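Lista de verificação de segurança - loja e armazém Galar
Revisão de setembro, com comentários

Gosto mesmo desta ronda! Faço-a antes das 9h, com a loja ainda fechada, e encontro sempre um pormenor que me tinha escapado na anterior. Ficam os pontos vistos e as minhas notas.

1. Saídas de emergência - CONFORME
As duas portas abrem para fora sem esforço. A do armazém já não prende em baixo, a nova dobradiça ficou impecável.

2. Extintores - CONFORME, COM NOTA
Manómetros no verde, selos intactos. O extintor 231, junto à cabine de provas, continua tapado por um expositor de cintos. Desviar o expositor para a esquerda.

3. Iluminação de emergência - NÃO CONFORME
O bloco por cima da escada não acendeu no teste. Pedido de peça aberto com a Oline, referência 286.

4. Estantes do armazém - CONFORME
Parafusos reapertados, etiquetas de carga legíveis. Que diferença desde que as caixas pesadas passaram para baixo!

5. Varões, cabides e peças penduradas - A CORRIGIR

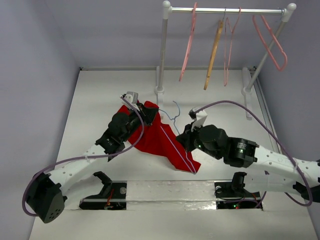
Os varões da parede do fundo levam a carga bem distribuída e as buchas não mexem, o que me deixou muito contente. O trabalho está nos cabides. Os de arame fino, como o azul-arroxeado com a peça vermelha, têm de ser vistos um a um: gancho, pescoço torcido e as curvas dos cantos, onde o revestimento costuma estalar primeiro e a ponta do arame arranha dedos e puxa fios. Passar a mão com luva, nunca à pressa. Os que estiverem abertos ou tortos vão para a caixa de metal, não voltam ao varão. Casacos de inverno só em cabides largos Flonorer.

6. Vaporizador Qin - CONFORME, COM NOTA
Cabo sem cortes, depósito limpo. Falta pendurar a ficha de instruções na parede, ao alcance de quem passa a roupa. Desligar da tomada à hora de almoço, mesmo que seja só um instantinho.

7. Escadote - CONFORME
Borrachas novas nos cinco pés, contando com o apoio central. Está firme, dá gosto subir.

8. Pavimento e passagens - A CORRIGIR
Corredor principal livre. Atrás do balcão há uma fita de embalar colada ao chão que já levanta nas pontas. Retirar e limpar a cola.

9. Caixa de primeiros socorros - NÃO CONFORME
Faltam compressas e o soro passou do prazo. Repor ainda este mês e assinar a folha da tampa.

Pontos 3 e 9 a rever em outubro, antes da chegada da coleção de inverno. Os restantes comentários ficam na pasta 62, na prateleira do escritório.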